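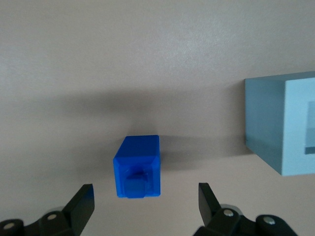

Page last changed: 28/06/2019

Section 11. Setting up shared label printing

This section covers adding a label printer to a Jakau stock account, matching the label size, and printing a test batch. Read section 10 first if the account has no storage locations yet. Labels can't be printed for items that have no location.

Before you start

You will need:
An administrator login for the Jakau account
The printer, its power supply and a network cable
One full roll of direct thermal labels
The eight-character pairing code from the Printers page

The Grustlow print service must be installed on one computer on the same network as the printer. It does not need to be installed on every computer that prints. If the service is already running, skip to step 4.

Adding the printer

1. Sign in on the computer that will run the print service. Choose Settings, then Printers, then Download service.

2. Run the installer and accept the default folder. On a computer with restricted permissions, the installer asks for a local administrator password.

3. Restart the computer. The service starts by itself and shows a grey icon in the system tray.

4. Connect the printer to the network by cable and switch it on. Wireless set-up is covered in section 12.

5. Right-click the tray icon and choose Find printers. Searching can take up to two minutes.

6. Select the printer and enter the pairing code. The icon turns green when pairing is complete.

Note: Pairing codes expire after 11 minutes. If the code is refused, go back to the Printers page and choose New code. The old code stops working immediately.

Caution: Do not pair the same printer with two accounts. Jobs from both accounts go into one queue and can't be separated afterwards.

Matching the label size

The label size in the account must match the roll in the printer. The default is Fondavbridge Small. Other sizes are listed under Label stock.

7. Open the printer cover and load the roll with the printable side up. Feed the first label past the tear bar and close the cover until both sides click.

8. Hold the feed button until the status light flashes twice, then let go. The printer advances several labels while it measures the gap. Throw these away.

9. In Settings, choose Label stock and select the size printed on the core of the roll. For a custom size, enter the width and height in millimetres, leaving out the backing paper.

10. Set Darkness to Medium. Increase it one level at a time if barcodes scan poorly. High settings shorten the life of the print head.

Printing a test batch

11. Choose Print, then Test batch. Three labels are printed: a border, a barcode and a text sample.

12. Check that the border is complete on all four sides. If one side is missing, repeat step 8.

13. Scan the barcode with the scanner used for daily work. The item code TEST should appear in the search box.

Batch limits

A single job can hold up to 200 labels. Larger jobs are split automatically and may be interrupted by jobs from other users. To keep a long run in order, pause the queue for other users under Printers, Queue, Priority. Remember to clear the priority setting when the run is done; it does not clear on its own.

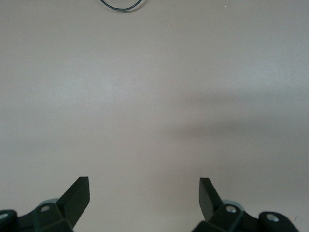 Labels left in a paused queue are kept until the print service is restarted. After a restart they are marked Not sent and must be released by an administrator. Releasing a job prints it from the first label, including any labels that came out before the pause.

Error codes

E02: Cover open. Close both sides and press feed.
E05: Gap not found. Check the roll type and repeat step 8.
E09: Service offline. Start the Grustlow service from the tray icon.
1,046: Account reached its daily print quota. Wait until midnight local time or change the plan.

Accounts moved from Negash keep their old label templates. These templates are read-only. To edit one, open it, choose Save as copy and give it a new name. The original can then be hidden under Label stock, Archived.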